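그리퍼 비교 시험 자주 묻는 질문

어떤 그리퍼를 비교했나요?
Gritdale의 두 손가락 링크형과 Kavanagh의 평행 개폐형입니다. 두 제품 모두 같은 팔에 달았고 컨트롤러는 Burulia 것을 그대로 썼습니다. 팔을 바꾸면 결과가 섞이기 때문에 이번에는 손끝만 교체했습니다.

시험 작업은 무엇인가요?
데스크톱 PC 분해 작업입니다. 케이블 커넥터 분리, 드라이브 고정 탭 누르기, 메모리 꺼내기, 나사 집기까지 네 가지입니다. 케이스는 옆판을 연 상태로 눕혀 놓습니다.

시도 횟수는 얼마나 되나요?
전체 1,015회입니다. 이 중 SATA 커넥터 분리가 179회로, 실패가 가장 많이 나온 항목이기도 합니다. 메모리 꺼내기는 시간이 모자라 49회에서 멈췄습니다. 6월에 이어서 할 계획입니다.

성공과 실패는 어떻게 나누나요?
커넥터가 빠지고 케이블 피복에 눌린 자국이 없으면 성공입니다. 빠졌어도 옆 케이블을 같이 당겼으면 실패로 적습니다. 판정은 Gilang Sitompul과 Khrystyna Derkach가 따로 하고, 의견이 갈리면 영상을 다시 봅니다.

힘 제한값은 공개하나요?
아직 공개하지 않습니다. Gritdale 쪽은 펌웨어를 올린 뒤 값이 달라져 처음부터 다시 재고 있습니다.

손목 카메라는 왜 외부 카메라와 같이 쓰나요?
외부 카메라만 쓰면 손가락이 케이스 안으로 들어가는 순간 접촉 지점이 가려집니다. 손목 카메라는 가까이서 볼 수 있지만 손가락 링크가 화면을 많이 차지합니다. 지금은 접근할 때 외부 카메라, 마지막 구간에서 손목 카메라를 씁니다.

케이스 안에서 손가락이 걸리지 않나요?
걸립니다. 링크형은 바깥쪽 판이 넓어서 드라이브 베이 옆으로 들어갈 때 각도를 비스듬히 잡아야 합니다. 파란 SATA 데이터 케이블이 전원 커넥터를 감싸듯 지나가는 배치에서는 접근 경로를 따로 잡습니다.

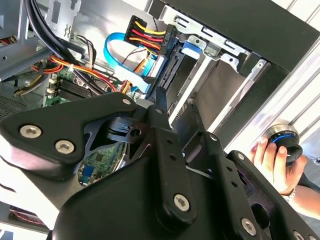 Zdeňka Ševčík는 평행 개폐형도 판 두께만 줄이면 같은 각도로 들어갈 수 있다며, 손끝을 깎은 버전을 비교에 넣자고 제안했습니다. 다음 회차 목록에 올려 두었습니다.

데이터를 받을 수 있나요?
시도별 결과표는 요청하시면 보내 드립니다. 영상은 용량 문제로 일부만 제공합니다.

댓글 3개

Ailbhe Ní Mhurchú
커넥터 잠금 클립이 있는 케이블도 포함됐나요? 저희는 클립 때문에 성공률이 반토막 났습니다.

Georges Abou Jaoude
저희도 Kavanagh 쓰는데 나사 집기는 손끝에 고무를 붙이니 훨씬 나았어요. 대신 고무가 금방 닳습니다.

드레스트
결과표 요청은 어디로 하면 되나요? 메일 주소를 못 찾겠습니다.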